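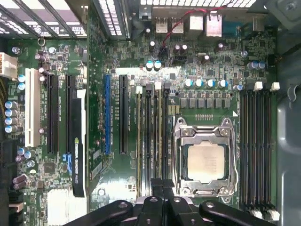
Motherboard with the CPU socket open.

Pourers and Table Staff Wanted – Novwood Cider & Perry Weekend

Posted 8/2/26

We need people! The Novwood Cider & Perry Weekend is back in October at the old Grondberg packing hall and we are short on pourers, door staff and a couple of strong backs for setup. Paid work, two days, meals included.

Last year we had 600 tickets sold and not enough hands at the tables. Lines were too long, we heard about it. So more staff this time.

What we're looking for

Pourers – 10 spots. You stand at a table, pour two ounce samples, answer easy questions (dry or sweet, what apples, where to buy it). Makers give you a cheat sheet. Must be 21 or over. Server permit is a plus, if you dont have one we will get you into the class before the event.

Door – check ID, scan tickets, hand out glasses and wristbands. Friendly but firm. No ID no wristband, no exceptions, even if they're your uncle.

Setup and teardown – Cases, kegs, folding tables, ice. Lots of ice. You should be able to lift a keg with a partner. Closed shoes please.

Pay and hours

$200 per day, paid by check at the end of the second day. Shifts start at 9 am for setup, 10 for everybody else. Pourers split tips by table. Dinner both nights from the Ait Ali food truck (lamb, chicken or veggie, tell us wich when you apply).

No drinking on shift. There's a staff tasting after close on the second day, with bottles from Cokley Orchards and a few others. Get a ride home.

Parking is behind the hall, enter from the loading side. Front lot is for ticket holders.

How to apply

Fill in the staff form on the Novwood site, or stop by the Grondberg hall office and ask for a paper one. Tell us:

Your name and phone
Which job you want, and a second choice
One day or both – both gets picked first
T-shirt size
Any bar, restaurant or festival work you've done (none is fine for door and setup)

If you worked last year you still need to fill in a new form. Pourer spots go fast so don't sit on it.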